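Can a robot arm put away bathroom bottles yet?
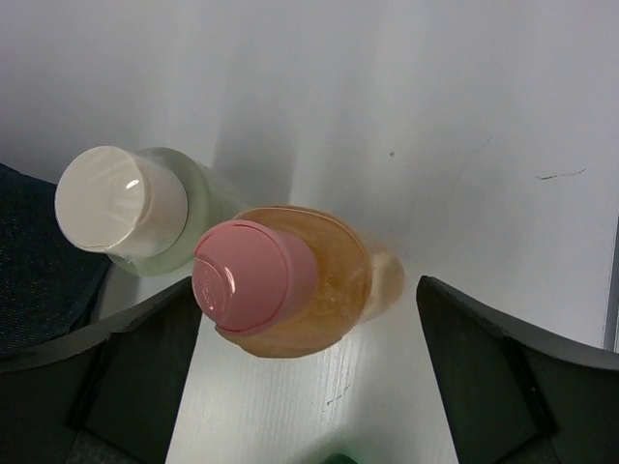 Two bottles on the table, one with an off-white cap and one with a pink cap.

Posted by Beatrice Nyanda
I clean four holiday flats near Nolstead and every changeover means sorting shampoo, shower gel and so on back into the right baskets. Is there a machine that can do this now, at a sensible price? I'd be happy to spend up to 2000 if it saved me the job.

Salim Biwott
Partly. Picking up an upright bottle from a clear table is fairly easy now. Two standing close together are harder, as the fingers need room to get down either side. Clear plastic is a nuisance too, and glossy caps throw reflections that upset some cameras. I tried 100 picks in June with a Drallier arm and it dropped or knocked over roughly a fifth. Bottles lying on their side were worst. Your budget might cover a small arm but not the setting up.

Mutua Rugemalira
no, get a caddy with dividers

Styliani Kontogiannis
Agree with Salim on the picking. The other problem is getting the arm from flat to flat and fixing it down each time. Vimolden quoted me 3188 for an arm on a trolley, without the software. I left it there and still do ours by hand.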